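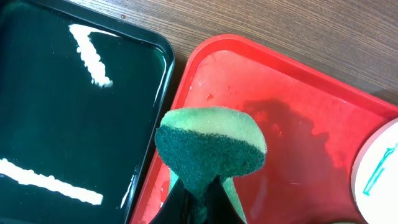 5 min read

The Waiting Room and the Question

For many family doctors, the hardest part of a consultation on alcohol is the opening sentence. A patient has come about a sore knee or a repeat prescription, the appointment is short, and the subject can seem to arrive from nowhere. A doctoral project now under way at the Itard Center for Primary Care Research is examining how physicians handle that moment, and what would help them handle it better.

The project is led by Leif Ladefoged, who worked as a practice nurse before moving into research. His study draws on a survey of 546 adult patients registered with clinics in the Bassey district, of whom 472 completed every section. Respondents were asked whether a doctor had raised drinking with them during the past year, how the subject was introduced, and whether they had answered fully.

The early findings suggest that patients mind the question less than their doctors expect. Many said they would welcome it if it came as a routine part of the visit. What they disliked was the sense of having been singled out, and several wrote that they had given a lower figure for that reason.
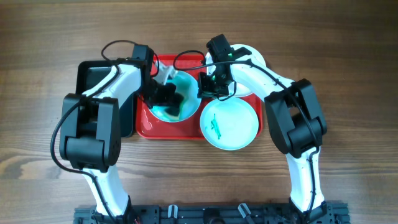
Listening to Physicians

The second stage of the study is qualitative. Ladefoged has interviewed nine physicians, seven of them in rural practice, with each conversation lasting up to an hour. The interviews explore training, confidence and the practical limits of the working day.

Time was the concern raised first in nearly every interview. Close behind it came uncertainty over what to offer once a patient had disclosed a problem. "If I ask, I need to have somewhere to send them," one physician said. In parts of Bassey the nearest specialist service is a long drive away, and waiting lists are reviewed only once a quarter.
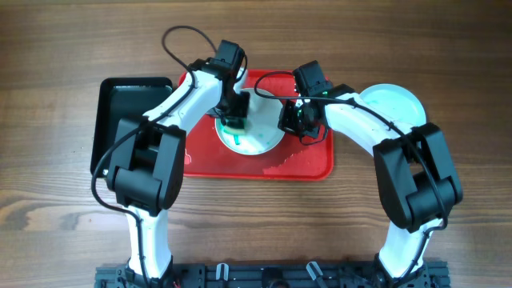 Physicians also spoke about familiarity. In a small town the doctor may know a patient's employer, spouse and children, and that knowledge can make a direct question feel like an intrusion. Some had developed their own wording over many years – usually a single plain sentence, placed between questions about sleep and exercise.

Funding for the project comes from the Cisetti Fellowship, which supports clinicians entering research for the first time. A short training module based on the interviews will be tested in Bassey clinics from October, and participating practices will receive a written summary of the survey results before it begins.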